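Looking after your back and wrists at home: the bits that worked for me

I had 7 weeks of a grumbly lower back and a right wrist that clicked every time I lifted the kettle, so I've picked up a fair few habits. Most came from my physio, Odette Besson, and a couple from my neighbour Atif, who lays floors and has the knees to prove it. If yours is properly painful or going numb, see someone first!

Kettles and pans

Fill the kettle with a jug. I know it sounds daft, but a full kettle held out over the sink at arm's length is horrible for a sore wrist. For pasta, lift it out with a slotted spoon and leave the heavy water in the pan until it's cooled down.

Jar lids

Put a rubber glove on, hold the lid still and turn the jar with your other hand. My wrist much prefers it – and if the lid still won't budge, run it under the hot tap for a minute. 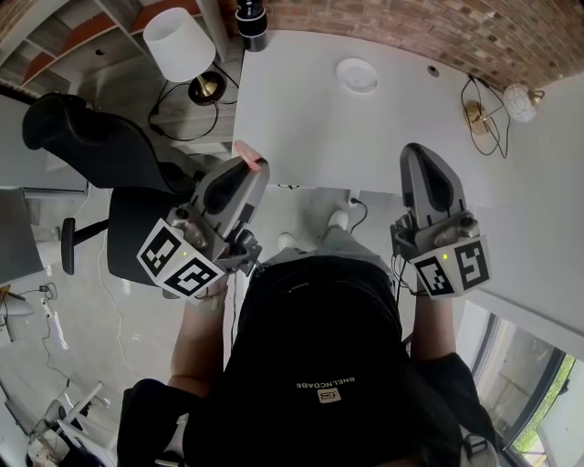

Washing up and ironing

Open the cupboard under the sink and rest one foot on the ledge inside, then swap feet when you get bored. Same with the ironing, using a low stool or a fat phone book if you've still got one (mine's from Huguette's loft).

Cold packs

A bag of frozen peas in a tea towel does nicely, ten minutes and then off. Write NOT FOR TEA on the bag in marker. I refreeze mine over and over, so they're grim by now.

Hoovering

Walk with it. I used to plant my feet and reach under the sofa, and I'd pay for it all evening. One room, cup of tea, next room.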